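욕실 세면대를 로봇에게 맡길 수 있을까: Skallano 가정용 양팔 로봇 사용기
글쓴이: Valdir Araújo
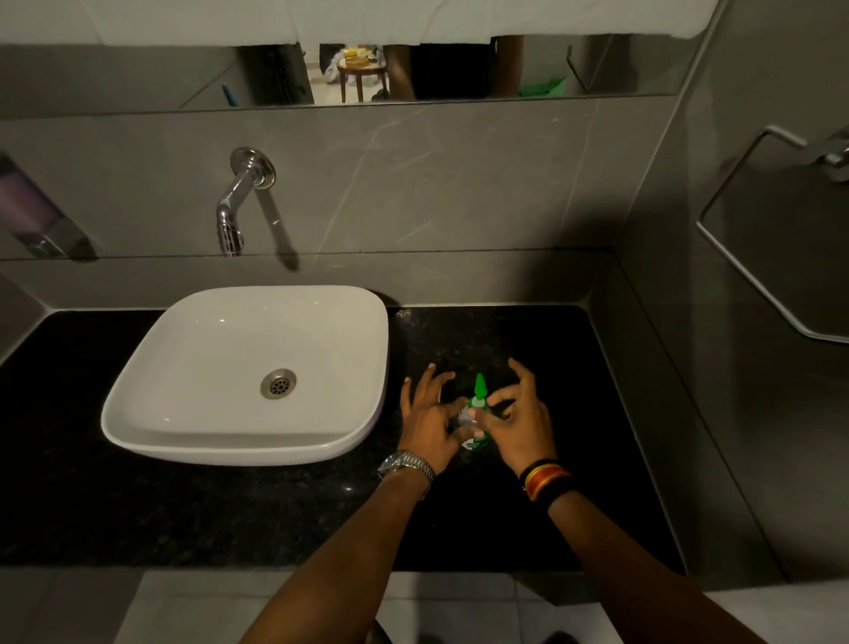

저는 작은 숙소를 운영합니다. 방은 많지 않지만 욕실은 방마다 있고, 하루 일의 큰 부분이 세면대 주변에서 지나갑니다. 손님이 쓴 작은 병의 뚜껑을 닫고, 병을 옮기고, 돌 상판을 닦고, 병을 다시 제자리에 놓습니다. 글로 쓰면 한 줄이지만 손은 쉬지 않습니다. 그래서 Skallano에서 양팔 로봇을 빌려준다는 안내를 보았을 때 바로 신청했습니다. 한국어는 제 모국어가 아니므로 표현이 어색한 곳이 있으면 너그럽게 읽어 주시기 바랍니다.

빌린 기간은 6월 한 달입니다. 요금은 600유로였고 배송은 따로 계산했습니다. 기계는 바퀴가 달린 기둥에 팔이 2개 붙은 모양이고, 손은 집게 형태입니다. 소프트웨어는 Ruvach라는 이름의 앱으로 다룹니다. 설치는 혼자 했는데 오전이 다 지나갔습니다. 설명서는 친절한 편이지만 욕실 문턱에 대한 내용이 너무 짧습니다. 우리 집 문턱은 높지 않은데도 로봇은 매번 그 앞에서 멈추고 저를 불렀습니다. 결국 얇은 경사판을 제가 직접 만들었습니다.

먼저 잘하는 일부터 쓰겠습니다. 상판 닦기는 기대보다 좋았습니다. 물건이 하나도 없는 상판이라면 구석까지 같은 힘으로 닦고, 지친 사람처럼 가운데만 대충 문지르지 않습니다. 다만 검은 화강암에 흰 점이 섞인 돌에서는 자주 망설입니다. 돌의 무늬를 먼지로 생각하고 같은 자리를 계속 문지르는 것입니다. 앱에서 '무늬 있는 표면'을 선택하면 조금 나아집니다. 그 대신 진짜 물방울을 그냥 두고 가는 일이 생깁니다. 저는 두 가지 설정을 번갈아 써 보았고, 마지막에는 마른 천으로 제가 한 번 더 닦았습니다.

얹어 놓는 형태의 세면기도 쉬운 물건이 아닙니다. 안쪽은 괜찮습니다. 문제는 세면기 뒤쪽과 벽 사이의 좁은 틈입니다. 사람은 천을 손가락에 감아서 밀어 넣으면 되는데, 집게는 두꺼워서 들어가지 않습니다. Tovar라는 회사에서 얇은 집게 끝을 따로 팔고 있고 저도 하나 주문해 보았습니다. 틈에는 들어갑니다. 그런데 이것을 끼우면 병을 잡을 때 미끄러집니다. 틈을 닦을 때와 병을 잡을 때마다 끝을 바꾸어야 하고, 바꾸는 일은 물론 제가 합니다.

거울도 비슷합니다. 긴 가로 거울에 수건이 걸려 있으면 로봇은 수건을 거울의 가장자리로 판단하고, 그 밑에서부터 닦기 시작합니다. 수건을 치워 주면 전체를 닦습니다. 얼룩은 거의 남지 않지만 시간이 깁니다. 제가 옆방까지 끝내고 돌아와도 아직 같은 거울 앞에 있었습니다.

이제 병 이야기를 하겠습니다. 이 글에서 가장 길게 쓰고 싶은 부분입니다. 저희 욕실에는 작은 플라스틱 병이 많습니다. 몸통은 반투명하고, 뚜껑은 위로 갈수록 뾰족해지는 종류입니다. 사람이 이런 병을 다룰 때를 잘 보면 왼손은 몸통을 감싸고 오른손 엄지는 뚜껑 바로 아래 어깨를 누릅니다. 나머지 손가락은 위에서 뚜껑 쪽으로 갑니다. 저는 이런 동작을 수천 번 했을 텐데, 로봇 때문에 처음으로 제 손을 자세히 보게 되었습니다.

로봇은 이 동작을 어려워합니다. 몸통을 약하게 잡으면 병이 통째로 돌아가고, 세게 잡으면 몸통이 눌려서 내용물이 나옵니다. 뾰족한 뚜껑은 집게가 잡을 면이 좁습니다. 저는 기간 내내 뚜껑 열기를 94번 시켰고 결과를 공책에 적었습니다. 원통형 뚜껑은 절반이 조금 넘게 성공했습니다. 뾰족한 뚜껑은 성공한 날보다 제가 바닥을 닦은 날이 더 많습니다. 고객 지원팀은 병 밑에 고무판을 깔아 보라고 했습니다. 도움은 되었습니다. 하지만 손님 욕실마다 고무판을 둘 수는 없습니다.

병을 들어서 옮기는 일은 뚜껑보다 훨씬 안정적입니다. 병이 똑바로 서 있고 주위에 공간이 있으면 실수가 적습니다. 누워 있는 병은 일으키지 못하는 경우가 많았고, 칫솔처럼 가늘고 비스듬히 기대어 있는 물건은 아예 건드리지 않도록 설정해 두는 것이 좋습니다. 저는 둘째 날에 그 설정을 찾았습니다. 첫째 날에 칫솔 하나를 버렸습니다.

전에 Jarneveck 제품도 짧게 써 본 적이 있어서 비교를 조금 하겠습니다. 그쪽은 팔이 하나라서 병을 잡고 돌리는 일은 처음부터 할 수 없습니다. 대신 조용하고, 문턱을 잘 넘고, 청소 구역을 정하는 화면이 더 이해하기 쉽습니다. 바닥과 상판만 생각한다면 저는 Jarneveck을 고르겠습니다. Skallano의 두 번째 팔은 가능성은 보여 주지만, 지금 값을 내고 살 만한 능력인지는 모르겠습니다.

소음에 대해서도 쓰겠습니다. 모터 소리는 크지 않습니다. 그런데 타일 벽으로 둘러싸인 욕실에서는 높은 소리가 울립니다. 아침 7시에 돌렸더니 손님 한 분이 드릴을 쓰느냐고 물으셨습니다. 그 후로는 손님이 나간 다음에만 사용했습니다.

배터리는 욕실 2개를 끝내면 충전이 필요합니다. 충전하는 동안에는 제가 다음 욕실을 시작하게 되고, 보통은 제가 먼저 끝냅니다.

점수를 준다면 상판 닦기는 5점에 4점, 물건 옮기기는 3점, 작은 뚜껑은 1점입니다. 손목이나 허리가 아파서 닦는 일만이라도 덜고 싶은 분에게는 한 달 빌려 보시라고 말할 수 있습니다. 구입은 권하지 않겠습니다. 저는 기계를 돌려보냈고 경사판은 창고에 두었습니다. 새 집게가 나오면 알려 준다고 해서 연락처는 남겨 놓았습니다.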